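Teaching two arms to agree on a sleeve

Dörte Schmieder has spent most of her time at Okar on a problem she describes in one sentence: two arms holding the same piece of cloth have to know what the other is doing.
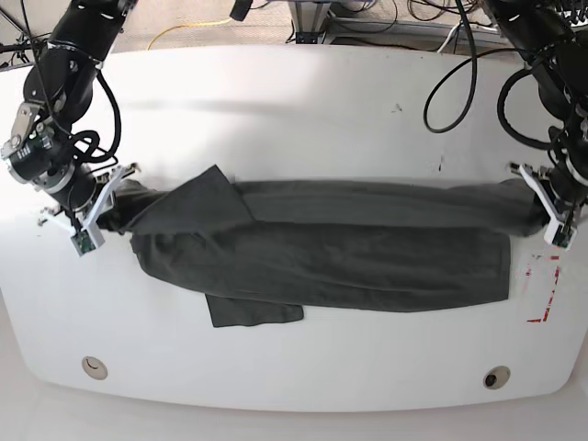
"With a rigid part you can plan both paths ahead and run them," Schmieder said. "Cloth changes shape while you move it, so the plan is old by the time you use it."

Her group's software, called Jallum, replans 15 times a second. Each cycle takes the camera input and the joint positions from both arms and produces a short stretch of motion for the pair. The first version ran a separate planner for each arm and passed messages between them. It was dropped in December.

"They would both decide to pull," she said. "Each one was right by its own numbers. A shirt doesn't survive much of that."

The current version treats the two arms as one system with a shared limit on the distance between the grippers. Jannik Buschmann, who wrote the controller, said the limit was the easy part. Timing took longer. One arm's messages were arriving 37 milliseconds behind the other's, and the fault was in a logging tool that nobody had suspected.

"I spent weeks tuning gains," Buschmann said. "Then I turned off the logger."

The model was trained on 126 demonstrations of garment handling, and 19 of those were later thrown out for bad timestamps. Schmieder would like more dark clothing in the next set. Folds in dark fabric are hard for the perception code to separate – it tends to merge two layers into one and pick a grasp point through both.

Asked when folding will be reliable enough to hand over to Rocha, the partner company, she would not give a date. "Sleeves first," she said. "Then we talk about collars."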